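Descaling a Drip Coffee Maker with Citric Acid

Contents: What you need – Mixing the solution – Running the cycle – Rinsing – How often – Troubleshooting

Scale is mostly calcium carbonate left behind when hard water is heated. In a drip machine it collects in three places: the heating tube under the warming plate, the riser that carries hot water up to the spray head, and the holes of the spray head itself. The usual signs are a longer brew time, louder gurgling, and a small amount of water left in the reservoir at the end of a cycle.

This page covers drip machines with an aluminum or stainless heating tube. It does not cover espresso machines with a pressure boiler. Those have valves and seals that need a different procedure, and the maker's manual should be followed.

What you need

Food-grade citric acid powder
A kitchen scale that reads in grams
A measuring jug
A spoon for stirring
A soft brush or an old toothbrush
A straightened paper clip or a sewing needle

White vinegar also dissolves scale, but it is slower and the smell stays in the plastic parts for several brews. Do not combine citric acid with bleach or with any cleaner that contains it.

Mixing the solution

Use 20 grams of citric acid per liter of water. For heavy scale, repeat the cycle at the same strength. A stronger mix attacks aluminum, and at high temperatures it can leave calcium citrate behind, a white deposit that is harder to remove than the scale was.

Start with lukewarm water in the jug, add the powder, and stir until the liquid is clear. Undissolved crystals can settle in the reservoir outlet and hold the check valve open.

Running the cycle

1. Remove the water filter cartridge if the machine has one. Citric acid ruins it.
2. Take out the paper filter and the used grounds. Put the empty basket back.
3. Fill the reservoir to its maximum line with the solution and put the carafe in place.
4. Switch on. When a third of the solution has passed into the carafe, switch off and wait 20 minutes.
5. Switch on again and let the rest run through.
6. Pour the carafe out. If there are white or gray flakes in it, mix a fresh batch and repeat steps 3 to 5. Do not run the same liquid through twice – the loose flakes will block the spray head.

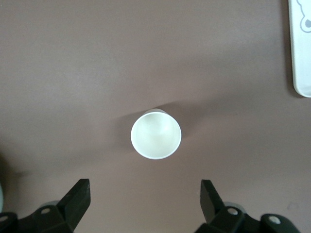
Some machines have a descaling program that handles the pause automatically. On the Barrera 803 it is started by holding the brew button for seven seconds until the light changes from green to amber. The concentration stays the same. The program controls timing only, and it resets the descale reminder when it finishes. If the machine is unplugged partway through, the reminder stays on and the program has to be started over.

Rinsing

Run two full reservoirs of plain cold water through the machine. Let it cool with the lid open between the two. Taste a little of the second batch once it is no longer hot. If it is sour, run a third.

While the machine cools, clean the spray head. On most models it twists off or pulls straight down. Brush both faces under the tap and clear each hole with the needle. Do not widen the holes. Wipe the gasket around the basket and check that it sits flat before closing the lid.

How often

With hard water, descale every two months. With soft water, twice a year is enough. A machine used once a day goes through far less water than one in a shared kitchen, so it also helps to go by volume. Ross Tennant, who services the Grolberg and Kelimer machines, uses 2000 cups as his upper limit on moderately hard water.

Troubleshooting

Water does not move at all: the check valve is probably stuck. Unplug the machine, empty it, and tap the base gently with the reservoir facing down over the sink.

Steam but very little water: the riser is still partly blocked. Repeat the full cycle with a longer soak.

Brew time unchanged after two cycles: note the time for a full reservoir and compare it with the manual. If the figure is still well over, the heating element may be failing, and more acid will not help.

Leak under the machine after descaling: scale sometimes seals a worn hose joint. Unplug the machine and replace the hose clamp or the hose before using it again.

Last updated February 16, 2019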